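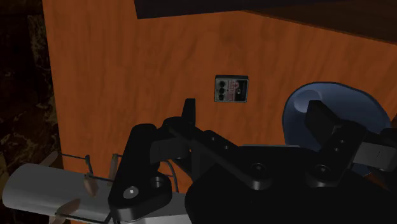 Kaisu Hakala wrote back that the scale is within tolerance and asked me to change the battery before we go any further. I had changed the battery before I opened the ticket. It says so in the first line of the ticket.

**Ticket 837, Flirnley hanging luggage scale, bought through Farahani**
Status: open (was closed, reopened by me)
Date opened: November 23, 2021

## What is wrong

The scale reads light, and by different amounts depending on how full the bag is. With a small daypack it looks fine. With my Cotard suitcase packed for a long trip it showed a weight comfortably under the limit, and the Plalier check-in desk then put the same suitcase over it. I paid the overweight fee in August and blamed the airport. I no longer blame the airport, or not only.

I'm aware that everybody who pays a bag fee thinks the desk scale is rigged. That is why I did some checking at home before writing in.

## Checks done before opening the ticket

- New battery, brand name, from a fresh pack. No change.
- Zeroed with the strap on, then zeroed with the strap off and the strap added to the load. Same answer both ways.
- A 1000 g bag of rice, hung in a thin shopping bag: correct.
- Suitcase on the post office counter scale, then straight onto the Flirnley in the parking lot: the Flirnley was 300 g lower.
- Same suitcase again after dinner, nothing taken out or put in: lower by the same amount.

The post office scale has an inspection sticker. The Flirnley has a sticker that says "precision."

## First reply from support

Summarized, as most of it was the quick start leaflet pasted in:

1. Replace battery.
2. Make sure the unit is set to the right units.
3. Hold the scale still until it beeps.
4. Airline scales may vary.

I don't doubt number four. I would just like to know how a company that sells a thing for predicting what the airline scale will say can also use the airline scale as its excuse. Ticket was marked resolved the same afternoon. I reopened it.

## Second reply

Kaisu asked for the firmware version. It's a hook with a display. I looked anyway. Holding the power button down gives a lot of eights and then a two-digit code, which I sent over. No comment came back on the code, so I can't say whether it meant anything.

She also asked whether the suitcase was swinging. It was a little, the first time. I redid the test with the scale looped over a closet rod so my arm wasn't part of it. The bag hung dead still and the number locked on the first try. Still low.

The next question was better than the others: does the strap buckle touch the body of the scale when there's a heavy load on? I hadn't looked. It does. With the rice there's a clear gap. With the suitcase the strap stretches tight and the metal loop turns and leans on the plastic housing. If part of the load is going through the housing and missing the sensor, I suppose that would do it.

## Test with the buckle moved

Turned the strap around so the loop sits on the outside. Closet rod again, same suitcase, packed the same.

| Setup | Compared with post office |
|---|---|
| Strap as shipped | 300 g low |
| Strap reversed | 100 g low |

So that's most of it, and I'll give Kaisu credit for asking. I'm less impressed that the leaflet shows the strap the way it shipped, with the loop on the inside, in both drawings.

The remaining 100 g is inside what the box promises, according to support. The box only gives the display step. A scale can count in very small steps and still be wrong by large ones. I've asked for the real accuracy figure at full load and been told it will be "passed to the product team."

## What was offered

A replacement strap. I said I'd take it if it's a different design. If it's the same strap, I already have one.

Farahani says a refund is possible only if Flirnley agrees there's a fault. Flirnley says the reading is now acceptable, and any refund is up to the seller. I've sent each of them the other one's email.

Nobody has said anything about the Plalier fee and I don't expect them to. I mentioned it once so it would be in the ticket.

## Until this is settled

If you have the same model, check the loop with your heaviest bag on, not an empty one, and flip the strap if it touches. Compare it with a post office scale if yours will let you. I'm packing with a bit of room under the limit, as I did before I owned a luggage scale.

## Still open

- Accuracy figure at full load: asked twice, no answer
- New strap: said to be in the mail, no tracking
- Refund: see above
- Corrected leaflet: Kaisu says she has reported it. I'll check the download page again when the strap gets here.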